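Give me the cheap gripper and a pile of shoes

6 May 2026
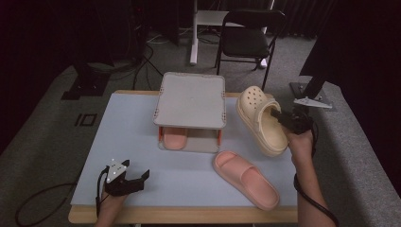 A clog held at the heel in the right-hand gripper, with a pink sandal on the mat and another in the cubby.

I've spent most of this spring arguing with people about grippers, and I'd like to do it once more in writing so I can stop doing it over lunch. My view is simple enough. If you're choosing a hand-held gripper for collecting demonstrations, you should ignore the spec sheet for the first week and go and tidy some shoes.

We had two pairs to compare. The Nernov set is the posh one, with a stiff body and a lovely smooth trigger, and it's rated to hold 95 newtons at the fingertips. The Dameler set is lighter, a bit plasticky in the hand, and manages 24. On paper that's no contest at all, and our order form was half filled in before anybody had picked up so much as a flip-flop.

Then we did shoes. I'm fond of shoes as a test because they're awkward in so many different ways. A slide sandal has a great fat sole and a strap with a hole under it, so you can pinch the sole, hook the strap or go for the side, and each of those leaves you with a different problem when you want to put it down straight. A clog is worse. It's wide at the front, where the fingers won't go round it, and the obvious place to get hold of it is the opening at the back. But grab it there and the heavy end swings about, and now you've got a shoe pointing at the ceiling and a shelf you're meant to be sliding it into. Blocks never do that to you! You can stack blocks all afternoon with nearly any gripper on the market and come away thinking you've learnt something.

So how did they do? The Nernov held everything, and I mean everything, including a walking boot I'd thrown in to be mean. What it didn't do was let me feel when I'd got hold. The trigger is so smooth that I kept squeezing well past the point I needed, and a soft foam shoe just folds up when you do that. Fold it and it springs out at an angle when you let go, and then you're nudging it round with a fingertip like someone trying to park a caravan. The Dameler gives a little as it closes. You feel the rubber push back. I dropped more shoes with it on the first day and hardly any by the third.

Theerawat Chaimongkol, who I share a bench with, thinks I'm talking rubbish. His argument is that the feel of the trigger matters to my hand and to nothing else, because the arm that eventually plays all this back hasn't got a hand to feel with. I've thought about that a lot and I think he's half right. The arm won't feel the trigger. But it will learn from whatever I did, and if what I did was squash, wince and fiddle, then that's what's in the recording. Across 367 episodes with the two sets, the ones I'd be happy to train on came mostly from the cheaper pair. Theerawat would like it noted that I was the one deciding which I was happy with. Fair enough, it's noted.

My other grumble is weight, and I don't see it in reviews. The Nernov is 200 grams heavier per hand. That sounds like nothing – it's a phone, more or less – but hold a phone out in front of you at table height, in both hands, with a cable tugging at each wrist, and see how careful you feel by teatime. My late afternoon recordings with the heavy pair are sloppy. I cut corners on the approach, I come in too low, I let the idle hand flop about on the table. I could blame myself, and I do a bit, but a tool that makes a reasonably patient person sloppy by four o'clock has something wrong with it.

And the cables, while I'm moaning. Both sets have them and both are a pain, though the Saengthong people do a longer, floppier lead that fits either, and I'd buy those before I bought anything else. A stiff cable turns your wrist for you. You don't notice until you watch yourself back and every single placement leans the same way.

I do see the case for the stronger gripper. If your work is tins, tools, full bottles, anything with real heft, buy the Nernov and enjoy it. Trurnia, where a friend of mine does warehouse picking, wouldn't look twice at the Dameler and they'd be right not to. But a great deal of household work is light, squashy and oddly shaped, and for that I'd take the gripper that lets me be gentle over the one that could crack a walnut.

We're meant to decide by September. I've left the box of shoes under the bench, and I've asked everyone with a vote to do an hour with each pair before they tell me I'm wrong.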